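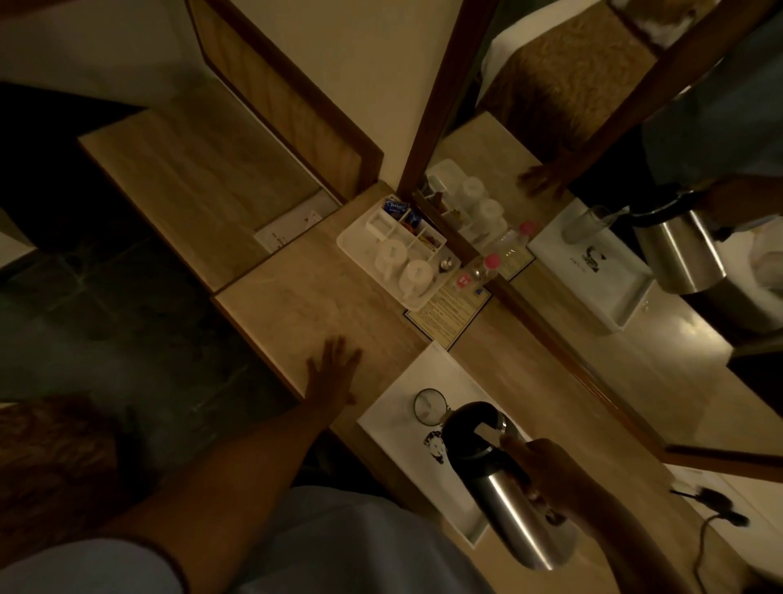 Figure 1. In-room hot drinks station: supply caddy, tray, glass and steel carafe on the counter below the mirror.

Bulinano Hospitality Tray Set: Data Card

Version 2
Last revised 27th March

Summary

The Bulinano Hospitality Tray Set is an image collection concerned with the hot drinks stations provided in guest rooms. It contains 905 images of counters, trays, caddies, cups and the small packaged supplies that accompany them. The set is maintained by the Fotutis office for use in the study of room presentation, restocking practice and the recognition of everyday tableware.

Images were contributed by two property groups, Ichikawa and Prodance. The 300 images supplied by Prodance were added in the present version. All other images were carried over from Version 1 without change, apart from the corrections listed under Revision History.

Scope

The collection covers stations in use as well as stations made ready for arrival. Drinks may be in preparation, cups may have been moved from their usual place, and a guest's or attendant's hands may be present. Minibars, breakfast rooms and shared lounges are outside the scope. A station located on a desk or dressing counter is included, provided that the tray or caddy belongs to the room.

Item Categories

Each image is labeled under the following headings.

Vessels: cups, mugs, glasses, kettles, carafes. A steel carafe with a lid and pour spout is recorded as a carafe, whatever it contains. Contents are not labeled.

Holders: trays and caddies. Printed decoration on a tray, such as the black face illustration in Figure 1, is recorded as "decorated" and is not classified further.

Supplies: tea, coffee, sugar, creamer. Where the maker's name is legible on a sachet, it is entered in the brand field. The blue Tetley sachet in Figure 1 has such an entry. Where sachets are mixed and their type cannot be settled from the wrapper, the label "sugar or coffee" is to be used.

Utensils: teaspoons and stirrers.

Water: bottled water placed with the station. Cap color is recorded.

Printed matter: information cards, price lists and notices. Text is transcribed only if every line can be read. Otherwise the field is left blank.

Reflections

Many guest room counters stand beneath a mirror, and a large share of the images show the same items twice. The following rules apply.

An item and its reflection receive one label between them. The reflection is marked in a separate field.

An item visible only in the mirror is labeled once and given the code R. In Figure 1, a second bottle with a pink cap appears in the reflection and is coded in this manner.

Furniture seen in the mirror, including beds and headboards, is not labeled.

Labeling Procedure

Each image is labeled by one reader and checked by another. Differences are referred to the Fotutis office, and the decision is entered in the notes column. Readers are asked to leave a field blank if they are in doubt. In Version 1, the term "pot" was applied to kettles and carafes alike; it has been withdrawn.

Condition codes run from 1 (fully stocked and in order) to 5 (supplies largely absent). The code refers to the caddy and tray only. It is not a measure of cleanliness and should not be cited as one.

Known Limitations

Tea and coffee supplies are better represented than creamer. Glass items are frequently missed against pale trays, and users who depend on glass counts should recheck them. Cups with the handle turned away were labeled inconsistently in the Ichikawa portion. Lighting varies between properties and has not been corrected.

Privacy

Images in which a face could be recognized have been removed. Hands, sleeves and partial figures have been retained. Room numbers and guest names on printed matter are masked.

Revision History

Version 2: Prodance images added. Cap color field introduced. Reflection rules rewritten.
Version 1: First release, issued in September. Ichikawa images only.

Access

Requests for the full set should be addressed to the Fotutis office, stating the intended use and the categories required. Partial copies are not supplied without the labeling notes.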